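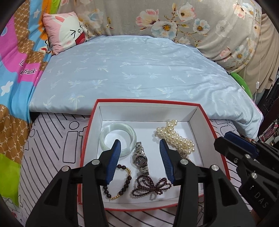

Search this site
Enter keywords
Go

Storing Jewelry at Home

Pearls should be kept apart from harder pieces, which can scratch their surface. Wipe each strand with a soft, dry cloth after wear and lay it flat. Strands stored on a hook will stretch in time.

1. Fasten the clasp of every chain before putting it away.
2. Wrap stone and bead bracelets one by one in plain cotton.
3. Place watches face up, with nothing resting on the glass.
4. Keep the box out of direct sun and away from heaters - dry heat weakens silk thread.

Pearls worn often should be restrung once a year. Members may bring items to the Desport branch in February for a clasp check. Requests should be addressed to Hanneke Martens, Room 212.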